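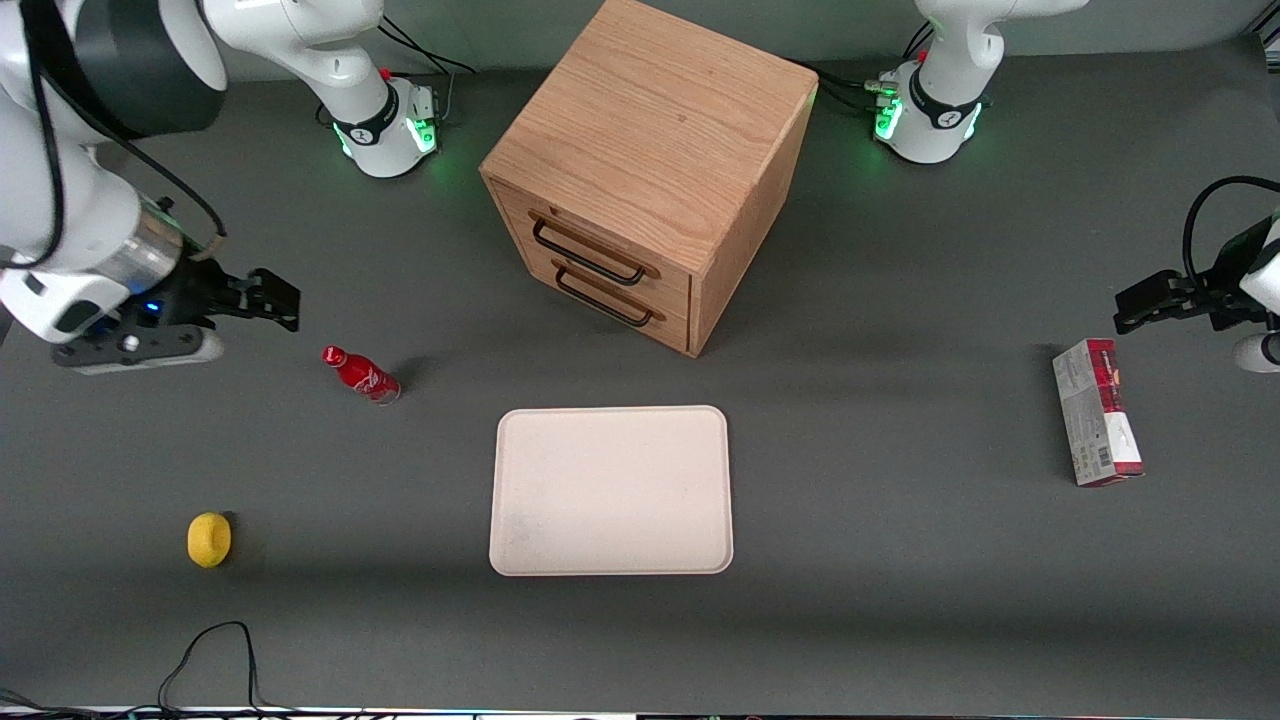
Tassanee Noiphan writes, under my last post, that her plant got its first arms two years ago and she still spends most of her day picking things up, so could I please say what exactly has been automated at mine.

Fair question, Tassanee. I've been putting off answering it because the answer makes me look like a babysitter.

For those just joining: I work at Prurnel, in the Ornmont building, where we pack gift sets and fix the gift sets other people packed badly. I did that by hand for 16 years. Then in September management announced Falla, which is the name of the project and also, by now, the name everybody yells when an arm stops moving. Falla has two arms, a gray table, and a better chair nearby than I ever had on the line. The chair is for me. My new title is "cell attendant," and it came with a lanyard and a raise small enough to fit behind the lanyard.

What I do is set the table. A cabinet with two drawers, a tray, a Coca-Cola bottle, a lemon, a box. Then I step back and the arms practice. When they've practiced, I set the table again, a little differently, so they don't get used to it. I have moved that lemon more times than I have moved any piece of fruit I intended to eat. My mother waited tables for most of her life and asked me on the phone how this was different from her job, and all I could come up with was that my customers don't tip, and she said neither did hers.

The old way, when a drawer handle was stiff, you pulled harder and swore. Now you fill in a form. There's a box on the form for "contact quality." I used to write "fine" in it. I have been asked to stop writing "fine."
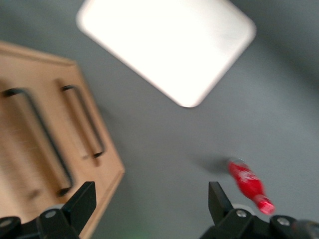 From the wrist camera, moving. The bottle is the red one at lower right.

I'm supposed to look through these pictures at the end of a shift and flag the ones where something seems off. My first day there were 1521 of them. I flagged 172 for being blurry, very proud of myself, and was told kindly that blurry is what happens when a camera rides around on a wrist, and would I mind unflagging them. I unflagged them. It took until lunch, and I got paid for both halves, so I guess that's one thing automation has changed for the worker.

The other thing is the noise, or the lack of it. The packing line was loud and you talked over it all day long, about your kids and your knees and who had left what in the fridge. At the table it's just me and whoever is on the keyboard, and people on keyboards don't like being told about fridges. I learn the news at break now, secondhand, like a man back from sea. Sitthichai's retirement cake had come and gone before I heard there was one.

I do want to be straight about the part people actually worry over. There are 38 of us on the floor and so far the same 38 names are on the schedule. Nobody has promised me that will hold, and I've noticed that the people who sound surest about it, in either direction, don't work here. When I asked my supervisor, she said the arms would be "taking on the repetitive tasks." I asked who'd be putting the lemon back. She wrote that down.
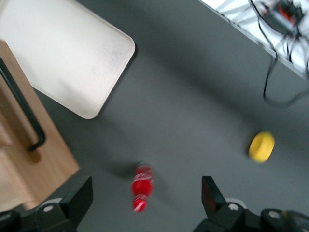 THINGS I'VE LEARNED TO CARE ABOUT

Cables. I never thought about a cable in my life before this, and now I see one lying on the table and my hand goes out to it. Where I want the cable and where the engineers want the cable are two different places, and mine is tidier.

Drawer handles. We had a long meeting about handles. I brought up the fact that I've opened drawers since I was a toddler and was asked to describe how I do it, step by step, for the notes. Try it sometime. I got as far as "you sort of hook it" and then stood there pulling on the air in front of my boss's boss.

Reach. I'm short, and on the line I stood on a crate. The table was set up by tall people. I've asked for my crate back and there is a form for that too.

So, Tassanee: the drawers, maybe, someday. The bottle on its good days. Everything that has to happen before and after the bottle is still me. Tell me how it went at your place once the second year came around, and whether you got a chair.

Posted 2022-02-23 in Work, Complaints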